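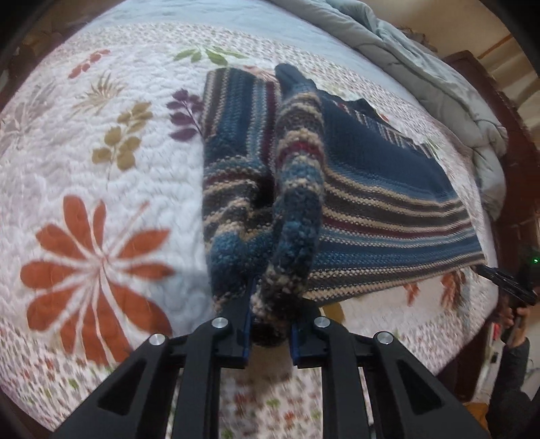

Bellillow wool wash, 9 months in

Bought this in July on a friend's say-so after I felted a cardigan I'd spent all spring on. My own fault, wrong cycle, still mad. So now everything handknit gets done in the sink and I go through a lot of the no-rinse stuff. This is bottle number 3.

Edit: 9 months is wrong, I can't count. It's December 2021, you do the math. The bottle's the small one, lasts me ages.

What it's like. Thin, kind of milky. One capful to a sink, lukewarm water, in goes the sweater, walk away 30 minutes. I've forgotten one overnight and it was fine. Squeeze, don't wring, roll up in a towel, stand on the towel. Dry flat on the spare bed with another towel under. Takes two days in my house in winter, less with the window cracked.

Smell: the unscented really is unscented. The "meadow" one, no. My husband could smell it from the hallway. Gave it to my sister.

Softness is good. Not amazing. The rustic wools came out a lot less scratchy, the merino I couldn't tell any diffrence. Superwash stuff grows when it's wet no matter what you use so don't blame the soap for that, pat it back to size and leave it alone.

Color bleed is what I care about most because I can't stop making stripes. Dark red next to cream is the one that scares everybody. Lostska yarn bled a bit in the first wash, pink water, cream stayed cream. Kang sock yarn, nothing at all. I put a splash of vinegar in now, no idea if it helps, habit.

Compared to Clostik, which I used before: Clostik is cheaper and foams more and leaves a film if you overdo it. Fine for socks. I wouldn't use it on anything that took more than a week to knit.

Gripes. The cap leaks if it's on its side, ruined a tote bag that way. Label comes off in wet hands so mine is just a blank bottle. And the price went up again. Tadeo Ibarra at the yarn shop will refill your old bottle for less, ask at the counter, he doesn't advertize it.

Would buy again, unscented only. 4 stars, one off for the cap.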